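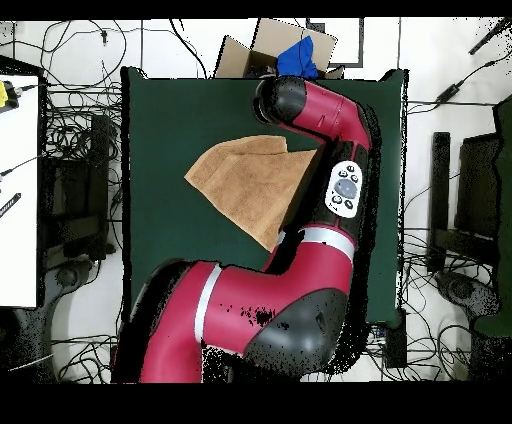 # Keeping the Towel Cell Running: Setup and Upkeep Report

My project this semester was supposed to be about folding. I ended up spending most of it on the cell itself, and my advisor said fine, write that up, so that's what this report covers: how the arm gets set up, what I check on it, and the one repair I did from start to finish in March.

## What's in the cell

There's one arm, red and black, on a green tabletop, and one box on the floor past the far side of the table. The job is simple to say out loud. Pick up a cloth from the table, carry it over the edge, let go of it over the box. The controller runs software called Tellow, which the lab was already using when I joined, and the arm sits on a base plate we got from Mallar. I like Tellow a lot more than I did in the first week! The menus are deep but at least they stay where you left them.

The arm has a white oval panel on one of its joints with a big gray button in the middle and little black ones around it. I work mostly from the laptop, so I only touch the panel when I'm moving the arm by hand. I did put a note in the lab binder about which button does what on our setup, because I pressed the wrong one twice in the same afternoon and lost my saved poses both times.

## Getting it started

My startup routine went through a lot of versions. This is the one I settled on:

1. Walk around the table and look at the cables on the floor. Trace the arm's power lead with your eyes all the way to the adapter.
2. Power up the controller and wait for Tellow to show all joints green.
3. Send the arm to home at low speed, one hand near the stop.
4. Load the table pose file, then the box pose file. In that order, or the box poses get shifted by the old table offset.
5. Touch the fingertips down on the two tape corners and read the error.
6. Put out one towel and do a single slow run.

The corner check is my favorite part of the whole thing (I know). If both corners come in under 5 millimeters I go ahead. Over that, I redo the table pose, and it takes maybe a quarter of an hour if I don't get distracted.

Step 1 sounds silly until you've worked on our floor. We have a lot of black cable down there, in loops, and they all look the same. I started labeling ours at both ends and got through the ones I use. The rest are still a mystery and I've left them alone.

## Regular care

Towels shed. I had no idea how much until I wiped down the wrist and came away with a gray-brown wad of fuzz. A tan fuzzy towel is great to practice on, it grips well and it holds a fold, but the lint goes everywhere, so now I wipe the wrist and the seams between joints after every session with a dry microfiber cloth. No sprays. I tried canned air once and I think it just pushed the lint further in.

I also keep a run counter. By the end of the semester it said 806 picks, and I had planned to retighten the wrist bolts every 2,000, which was the number written inside the binder cover by whoever had the cell before me. I didn't trust it, so I checked at the halfway point of my project too. Glad I did, see below.

## The March repair

Partway through March the arm started letting go of cloths a bit short of the box. It wasn't every time. Some landed in, some landed on a flap, and a couple slid onto the floor. My first guess was that the box had been kicked, so I taped its position on the floor and carried on. Same thing the next morning.

Then I blamed the pose file, then the release timing. I spent a whole evening on release timing and I'd like that evening back. What finally helped was running the same move with no cloth at all and stopping it right over the box. The wrist had a tiny wobble I could feel by hand. Two of the wrist bolts had backed out, one of them by nearly a full turn.

The fix:

- Moved the arm to the service pose, powered down, unplugged the adapter
- Took the fingers off and cleaned the mating faces
- Refitted all the bolts with the threadlocker from the Bristgate kit, tightened in a cross pattern
- Let it sit overnight before running anything
- Redid the corner check and both pose files

Actual wrench time was 55 minutes, and a good part of that was hunting for the right hex key, which had rolled under a chair. After the repair I did a long batch of drops and none of them landed short.

## Things I'd change

I'd check the wrist by hand at every startup. It takes a few seconds and it's now in the binder as step 2b. I'd also get the cables up off the floor. I priced a simple overhead tray from Khurana and it fits in our budget, but it has to be ordered through the department and the form was still pending when I turned this in.

The folding part of the project is in a separate short report. Pose files, the run log and my label list are in the shared folder under "towel cell," and the spare bolts are in the top drawer.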